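About Suso

Suso looks after short-stay apartments. People own them, other people sleep in them, and we're the ones in between with the keys, the spare light bulbs and strong feelings about towels. We started one February with a single flat above a shoe repair shop in Braltwood, and a washing machine that walked across the kitchen floor on spin. We now look after 78 apartments. The washing machine has been retired with honors.

Who we are

Siyabonga Hlongwane founded the company after nine years in hotels, where he learned to fold a fitted sheet and to distrust anyone who says it's easy. He handles owners, contracts and the calls that come in after midnight. Janka Čierny runs setup and turnover. She wrote the house book, a document of 76 pages that covers everything from kettle descaling to the proper distance between a bed and a radiator. New staff get a copy on their first day and a short quiz on their fifth. The quiz is friendly. Janka marks it in pencil.

What we do

We clean, restock, repair and put things back. Putting things back is most of the job. Guests are lovely people, but they move the corkscrew - always the corkscrew - and a place where you can't find the corkscrew feels like somebody else's place. So every apartment has its own layout sheet, room by room, and things go where the sheet says.

We also set up new apartments from bare walls. The Delaunay building was our biggest, and it taught us a lot about elevators.

The small stuff

Bathroom counters in our smaller apartments are about the size of a paperback, so in those the washing things may live on a table. We have made our peace with this. A toothbrush and toothpaste stand up together in one cup, and the cup goes on a coaster. Toothpaste gets used to the end, whatever it looks like by then. The house book gives cups and coasters a page and a half, and Siyabonga has asked twice if it could be shorter.

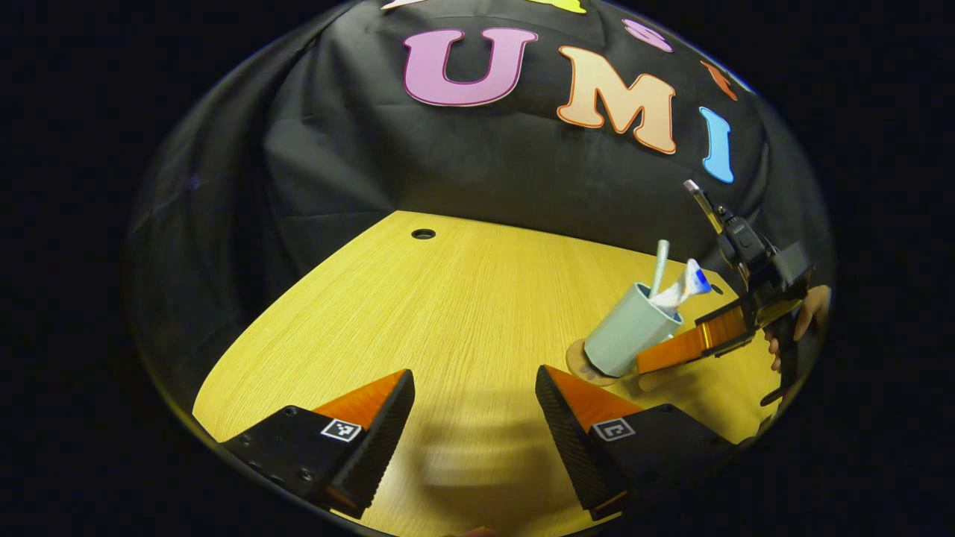

Where to find us

Our office is at 285 Boketen Street, second floor, behind the door that sticks. Push low. Owners are welcome to drop in, and there's coffee, in mugs, on coasters.

Last updated: 10/20/22
423 shares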